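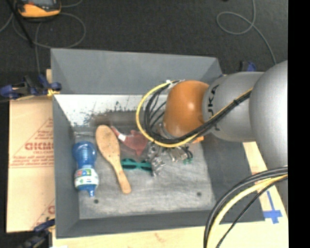
A reply under yesterday's post says the deposit scheme in Clomport will only help people who drive to the depot anyway, and that the rest of us will keep paying extra at the register and getting nothing back.

I've used it since October, so I'll go through how it works for me. I don't drive. Short posts, one point each.

---

1/ The deposit is charged at the register on each bottle. It's a separate line on the receipt, under the sales total. If you shop at Flastora it's printed in small type and easy to miss. Pleso lists it right after each drink.

---

2/ You can return bottles at the depot on the river side of town or at either of the 2 store counters. The counters are slower, but both are on the bus line. I go to the Pleso one because the bus stops outside.

---

3/ Leave the label on. They scan the bar code. I used to peel labels off for the curbside bin out of habit and lost the deposit on a whole bag that way. A faded label is usually fine. A torn bar code usually isn't.

---

4/ Don't crush them. A flat bottle won't scan and the clerk has to turn it down. Empty it, put the cap back on, done. Yes, this means the bag takes up a lot of room in the closet.

---

5/ My last trip was 79 bottles. That was from my place and my neighbor's across the hall, and it took three bags. I wouldn't do that many on the bus again. One bag every other week is easier to carry and you don't hold up the line.

---

6/ Hours. The depot opens early and closes at 6. The store counters stop taking returns before the store itself closes, and the time is only posted on the counter. Ask before you haul anything over there.

---

7/ You get a paper slip. At Pleso you can use it on groceries or trade it for cash at the service desk. At Flastora it has to be used the same day, so I don't return there unless I'm shopping.

---

8/ Back to the reply. The part about the register is fair. If you can't get to a counter, you're paying and not getting it back. Pramanik, the hauler, has a pickup list for people who can't travel. It's capped at 3000 households and you sign up by phone. I don't know how full it is.

---

9/ Milk jugs and juice cartons aren't in the scheme. Those still go in the curbside bin. Same for glass jars.

---

10/ If your counter does any of this differently, reply with which store and I'll add it to the thread.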